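The Night Ferry to Vomodville

Kittipong Wiriya had been promised a bed at the end of it, a proper one with a padded headboard and a white duvet, and he had thought of little else since breakfast.
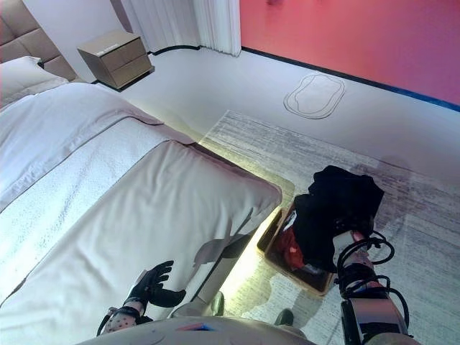

Siriwan wanted to know why anyone would talk about beds when there was a whole ferry to explore. She had already been up to the top deck and back, and her hair was standing on end from the wind.

"Come and see the engine smoke!" she said. "It goes sideways!"

So he went, and it did go sideways, a great grey scarf of it streaming off over the water, and below them the wake was lit up green by the stern lamps. He forgot he was tired. They leaned on the rail and ate the last of the sesame biscuits, and a gull kept pace with them for so long that Siriwan named it Girero and told it all her plans.

She had a lot of plans. She was going to swim before breakfast, every day, even in October. She was going to learn the accordion from her great-aunt, who had played at 9 weddings and one boxing match. She was going to find the cave under the lighthouse, the one with the echo that was supposed to answer three times — twice in your own voice and once in somebody else's.

"Whose?" said Kittipong.

"That's what I'm going to find out!"

Oh, he loved her for that. He was sixty and had crossed this water more often than he could remember, mostly asleep with his hat over his face, and he had never once gone to look for the cave.

At some ten minutes to six the sky went the colour of a peach and the island came up out of it, all at once, hills first and then the harbour with its crooked row of lamps. The ferry gave one enormous hoot. Siriwan hooted back. Down on the quay a tiny figure in a red coat was waving both arms, an accordion case at her feet.

"She's brought it with her," Siriwan whispered. "Grandad, she's brought it with her!"

He picked up both bags and asked her which way it was to the lighthouse.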